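Chapter 3
Do Patents on Outdoor Gear Mean Better Gear?

Shoppers tend to read "patented" on a hang tag as praise. They should be more careful. A patent office asks whether an idea is new, useful and not obvious. It does not hike 40 miles with the thing strapped to its back.

Take the Grallton buckle, a sternum-strap clip patented by Effie Cowie and sold on Flerlow packs. The claims describe a latch that opens with one gloved hand. Nothing in them says the latch holds up in grit or hard frost, and the patent never had to. Cowie's sales sheet called it "proven" all the same. Proven by whom? The sheet cites 200 testers and leaves out what they were asked.

Angelica Samonte, who designed the rival Sinley clip, never filed at all. She thought the fees would eat her first year of sales -- a fair guess for a small shop, though we have only her word on the numbers.

This chapter looks at what a gear patent covers, what it costs to keep, and why so many never earn that cost back. Keep the two clips in mind as you read. We return to both in the exercises, and neither inventor comes out entirely right.

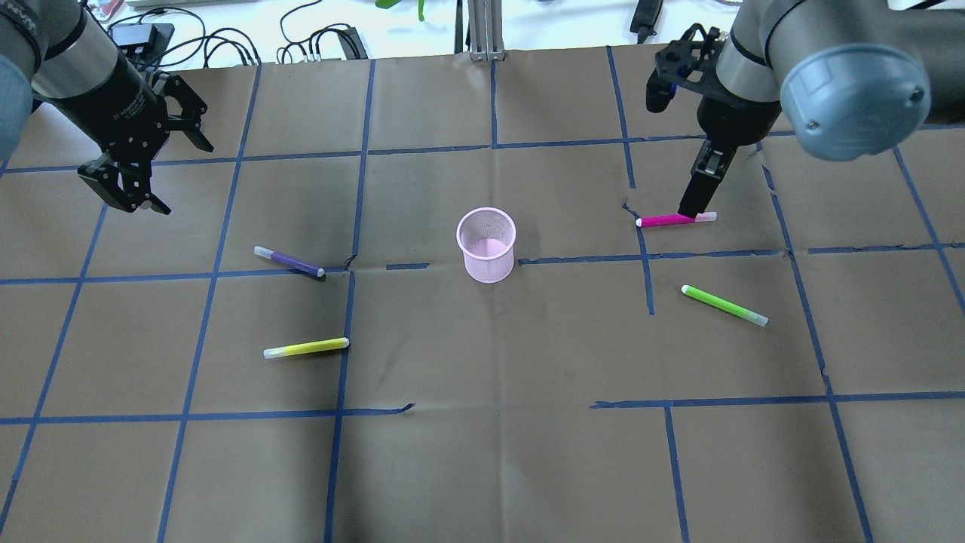 3.1 Reading a Claim

Start with the numbered claims at the back and leave the drawings for later.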